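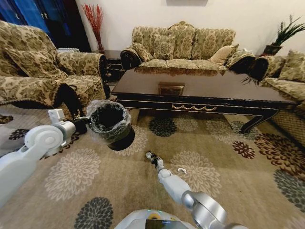 May, notebook, equipment planning

Started the day meaning to fill in the spending form and ended it with four pages of crossings-out, so I am writing up the bits I can still read.

The bid is for a second two-armed unit. Undodier have quoted, Wuvmont have quoted, and the two quotes agree on nothing except that delivery is extra. Wuvmont list grippers separately, by the finger as far as I can tell. Undodier throw the grippers in and then charge for the software that opens them.

Waste bin job, for costing purposes: left arm holds the bin by the rim, right arm is free for litter. So both arms are tied up for one bin. I had pencilled in a single-arm unit to save money and have now rubbed it out. One arm could carry the bin or pick up paper, and I don't fancy explaining to the Brynjólfsdóttir fund why we bought half a cleaner.

Consumables are the line everybody leaves blank. My list so far:

Bin liners, clear, 600. Sounds mad. Isn't, at the rate we go through them.
Gripper pads, 50 pairs. Wuvmont's minimum order is 50, which settled that.
Spare bins, 5. The finance form wants to know if a bin is "capital". I have put no.
Polish for the coffee table. Shiny top, gold trim, and we keep driving arms at it. Put under "sundries" and hope. 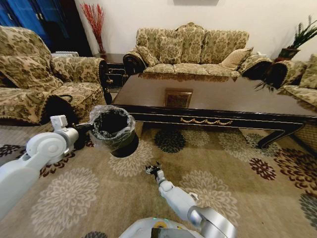
Still to sort before the form goes in

1. Ask Undodier if the 2 year warranty covers both arms or 2 years shared between them. The wording allows either.

2. Wonda bookings. The current unit is down for Wonda every morning until the end of the month, so bin work is afternoons only. That is most of the case for a second machine and should go on page one, not in the appendix where I put it.

3. Insurance for the furniture. Matching damask, carved arms on the sofas. Get a figure for reupholstering and sit down before reading it.

4. Storage. The new unit needs a cupboard and I have promised the same cupboard to the spare bins.

Form is due at 5. Tea first.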